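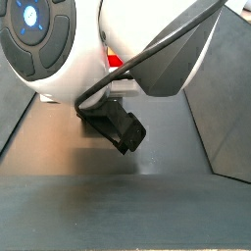 List: small-cells
Subject: Re: Gripper cable keeps dropping out on the bin cell
Date: Saturday, November 11, 2023

Somebody on the list wrote:

> We have one white arm over a gray bin at our Skisero shop, more or less
> the setup you people described in the spring. It ran fine for months.
> Now the gripper goes missing from the controller in the middle of a
> shift, then it's back after a restart like nothing happened. We swapped
> the gripper. Same thing. Before I buy another cable, is there a way to
> tell if it's the cable or the connector? And how does everybody route
> theirs? Ours is zip-tied at every joint and looks very neat.
>
> Also, does anybody re-teach the bin after cleaning, or do you just
> trust it?

Oh, I love this question, because I spent most of a week on exactly this at Dreslow and came out of it a happier person!

Short version: your very neat zip ties are my first suspect. Ours was tied down just like that, and the cable broke inside the jacket right behind the tie closest to the wrist. You couldn't see a thing from outside. The last wrist joint wants to turn a long way when it's reaching into the corners of the bin, and with no slack the same inch of cable takes all of the bending.

To find out which end is bad, put the arm in slow mode with the gripper open and nothing in the bin. Bring up the gripper status page on the pendant and leave it up. Then rotate only the last joint, all the way one way and all the way back, 15 times. If it drops out at the same angle each time, it's the cable. Ours did it on pass 7 and then on nearly every pass after that (I actually cheered). If it never drops, stop the arm, lock it out, and wiggle the plug by hand at the gripper end with the status page still showing. A dropout there means the connector. Check the pins for dirt before you order anything.

For routing, what we do now is bring the cable down over the last link, across the gap at the wrist, and into the side of the gripper with one open loop above it. Soft hook-and-loop straps, no zip ties past the elbow. The loop should be big enough that it never pulls tight at either end of the rotation, and small enough that it can't catch the bin wall when the arm goes in low. That second part takes some fiddling. Run every corner pick at 60 mm/s with your hand on the stop and watch the loop, not the fingers. I put a scrap of painter's tape on the jacket at the tightest spot so I can see if it creeps over time. Great little trick, costs nothing.

On the bin: yes, re-teach, or at least check! We pull the bin out to clean it and it never goes back in exactly the same place, even with the corner stops we made. My routine is pretty quick.

Wipe the floor and the slanted sides, dry them, set the bin back against the stops.
Jog the open gripper down to the taught point over the near left corner, then the far right.
Slide a feeler gauge under the fingertips at both. If the two gaps match what's on the card, go to work.
If they don't, re-teach the three plane points and write the new gaps on the card.

The card lives in a sleeve on the cabinet door. Before we had it, one person's "looks fine" was another person's scraped fingertip, and we've got the marks in the bin to prove it.

While you're in there, take a look at the fingertip screws. We go over them every 400 hours with the small torque driver and I nearly always find one that has backed out a little. I've been putting a paint-pen line across each head so a loose one shows up from a step away.

One thing I haven't settled is spare cables. We used to stock the straight plug kind from Leiva, and I've switched one arm over to the right-angle version to see whether it keeps the loop closer to the wrist. So far I like it a lot, but it's only been on since the last shutdown. The Todow cell stays on the straight one for comparison, and I'll post to the list in December with how both of them look when I take the straps off.

Please do write back with what angle yours drops out at. And cut those zip ties either way!

Dreslow, second shift maintenance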